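Ibarra Two-Arm Kit (monthly rental, with head and wrist cameras)
Posted Nov 29, 2019
Category: Robot arms > Kits and rentals
Sold and rented by Mosia, Gircombe warehouse

Okay, so this is the one I get the most email about, and I've finally had it long enough to write a proper page! I run the hands-on listings for Mosia, so yes, we rent these out and yes, I'd like you to rent one. But I've also spent most of the fall with the Ibarra kit, and I have complaints, and they're all in here too.

The big question in my inbox is always "can it do anything larger than a coffee mug?" That's why I've mostly been using it on furniture. Small furniture, white, with long legs that get in the way of everything.
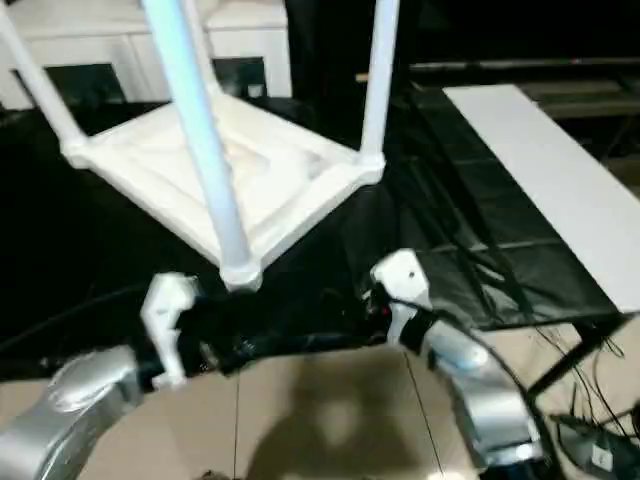
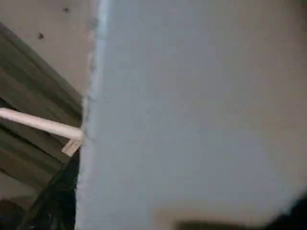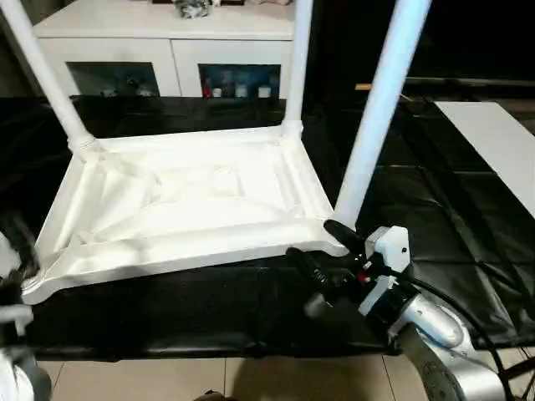 Furniture work with the Ibarra kit: head camera first and last, wrist camera in the middle.

What you get

Two silver arms with a gripper on each, the head camera on its post, wrist cameras, a control box, a pair of hand controllers for driving the arms yourself, and more cable than you think you need (you'll need it). The software is Gomgate, preinstalled on the control box, and the license is part of the rental. There's a printed manual too, 94 pages, with a good section on mounting and a pretty thin one on saving your recordings. I've stuck a few of my own notes in the back of the rental copies. Please leave them there!

Rental is $1,348 a month. Shipping is on top of that, and there's a deposit, which you get back when everything comes home in its crates.

Setting it up

Plan on an afternoon. The arms go on first, then the post, then the control box, and then you spend a while deciding where the cables should live. I'd keep them well away from where you're going to stand, and I'd do that before you power anything on. The first time I set one up I left the cable routing for last and ended up unplugging half of it again.

Gomgate walks you through the calibration one arm at a time. It asks you to move to four poses and hold still at each one, and it's fussy about the "hold still" part. If it rejects a pose, go back one step in the menu and try again. Don't restart the whole thing, you'll lose the other arm's settings. (Ask me how I know.)

Driving it

This is the fun part. You take a controller in each hand and the arms follow, and after the first hour I'd stopped thinking about which button was which. The motion is smooth and there's a nice little slowdown setting for close work that I now leave on pretty much all the time.

With chairs and stools, the legs are the whole game. A leg is a great thing to grab, it's round and it's right there, but it also blocks your other arm, and if you're watching through the head camera it can block your view of the gripper as well. I've learned to pick my grab point first and bring the second arm in from the other side. Working with the seat upside down is a nice way to practice, with the legs sticking up where you can get at them. Put something padded underneath so you're not wincing every time plastic meets the table.

The cameras

The head camera is great. Wide view, decent color, and you can see both arms at once most of the time, so it's what I drive from.

The wrist cameras took me longer to like. Up close to anything big and plain, a panel or the side of something, you get a screen full of one pale color and not a lot else, and it goes soft at that distance. There's no autofocus. For small parts with edges and corners they're lovely, and for the last inch before you close the gripper on something skinny I wouldn't be without them. For large stuff, keep the head view as your main window and shrink the wrist view down to a corner. Gomgate lets you save that layout, under Views, and I wish it were the default.

Things I don't love

The gripper cables. They're long enough, but they loop out from the wrist, and if you twist an arm all the way around you'll want to glance at the slack. A couple of soft ties help. I put a bag of them in every crate.

The control box fan is loud. I wouldn't want it in an office where people are on the phone.

Recordings save under a name that's just a string of digits, so rename them as you go or you'll be opening them one after another at the end of the day, like I did all through March with the earlier version of this kit.

And the crates are heavy! There are four of them. Get a second person for the one with the arms.

Who it suits

If you're teaching a class, building up recordings of two-handed tasks, or trying to find out if a job at your shop could be done with two arms before you spend real money, I think a month with this is well spent. If you only ever handle small parts on a flat table, one arm is plenty and I'd send you to our single-arm page instead, it's a lot cheaper.

Booking

Use the form at the bottom of the page and tell me what you want to pick up. Really, tell me, with measurements if you've got them. I read those myself and I'll say so if I think the grippers won't open wide enough. Rentals go out from Gircombe, and you can extend by the month as long as the next person hasn't already booked. Replacement finger pads and spare cables are listed under Accessories.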